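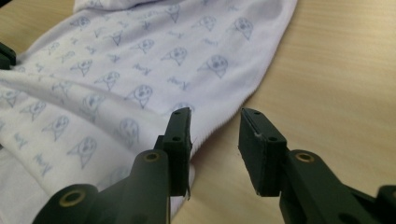

1. Gripper tools – walk-round before the October order

Filled in by Killian Mallet, read over by Annick Gautier. Money side goes to Lutfa Khondokar at Jurnby. Comments under each item, sorry for the shorthand, did this between two meetings.

1.1 Finger pads, both sides
OK. Matte surface still on them. Bit of fluff on the pads, thread caught at the lower corner of the left one. Wipe down at end of shift please, not end of week.
Buy: pad pairs, 9. Cheap item, don't haggle over it.

1.2 Bushings in the arms
Brass ones. Looked at the ones I could see, no cracks in the rounded ends. Didn't take the tool apart. Quentin Aubert wants a play measurement before we commit to spares – fair enough, but he'll need to bring the gauge over from Brendska.
Buy: HOLD till Quentin has measured.

1.3 Pad holes
Two per pad face. Check nothing packed in them. Clear.

1.4 Jaw opening
Opens without catching. Jaws to be parked open when tool is put down. Put this on the bench card, it isnt on there now.

2. Cloth work

2.1 Grip on thin hems
The one that decides the order really. Printed cloth, thin, soft, rolled hem. Delorme quoted us for soft-faced pads as an extra and I want to know if we need them before we pay. Pass for this item = hem held between the tips only, no big fistful of fabric, no fingers of your own near the jaws.

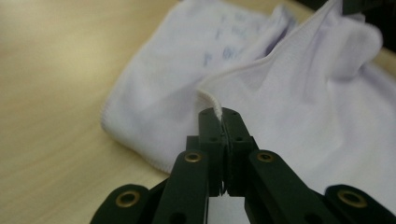
Item 2.1 – hem held at the fingertips, standard pads.

Comment: enough for me to take the soft pads off the first order. Bernadette Moulin disagrees, she'd rather have one set in the drawer. Put down as optional line, Lutfa to decide.

2.2 Snag risk
Run a fingernail round pad edges and the tops. Any burr, stop, tag it. None found. Still don't like loose threads on the pads, see 1.1.

2.3 Cloth stock
Pattern or no pattern doesnt matter for the tool but we do want a few with print on. Current pile is getting tired. Ask for 200, mixed sizes, hemmed. Unhemmed ones fray and then we are back to fluff in everything.
Buy: yes. Two suppliers to be asked, Grumon first.

3. Table and surroundings

3.1 Table top
Light wood, smooth. No splinters under the hand. Fine for cloth.
Buy: nothing. Someone had a new bench in the draft budget, take it out.

3.2 Lighting
Soft, no hard glare on the top. OK. Leave lamps where they are.

3.3 Other tools on the table
Keep spare bits back from the working area. Marked as ADVISORY not fail. A wall rack would sort it, Annick has the price.

4. Planning lines for Lutfa

Tools complete: 9 asked for. Could live with fewer if the spare arms come in the same delivery, but then I want that in writing from Delorme.
Lead time: 19 working days as quoted, from the order number and not from the phone call. We got that wrong last time.
Service visit: one per year, keep.
Training: half a day, in-house, Bernadette. No cost line needed but block the room.
Carry cases: no. Padded boxes we have are ok.

5. Open points

– play measurement on bushings (Quentin)
– soft pads yes/no (Lutfa)
– rack price onto the sheet (Annick)
– bench card, add parked-open rule (me)
– Grumon, chase cloth quote, and ask wether delivery is included

Overall: tools fit for use, one advisory. Order can go in without the bushing line if the measurement drags on. Next walk-round when the new ones arrive, same form, check serial plates against delivery note before anybody unpacks the rest.

K. Mallet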